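Home | Guides | Lighting | Spares | Contact

Staltora Dimmable Lamp: Set-Up Guide
2 min read

Section 2: Setting the light level

This is the fun part! A good glow changes a whole room, so take your time.

1. Plug in the lamp and turn the dial all the way down.
2. Turn the dial up slowly until the light feels comfortable from your chair.
3. Press the dial once to save the level.

Note: The lamp remembers 2 levels, one for daytime and one for evening. Try both, they feel wonderfully different.

Caution: Do not look straight into the lamp at full brightness.

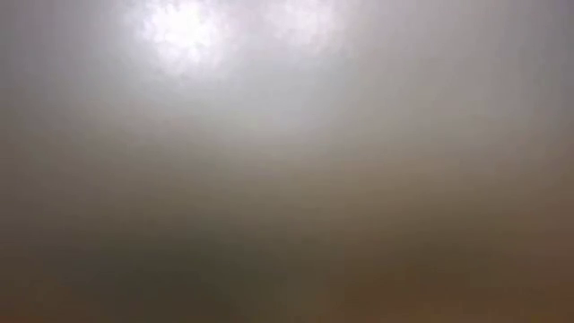

4. To save your evening level, hold the dial down and repeat steps 2 and 3 after dark.

Note: Wipe the shade with a dry cloth only.

Contact Trestholm | © Trestholm 2019 | Back to top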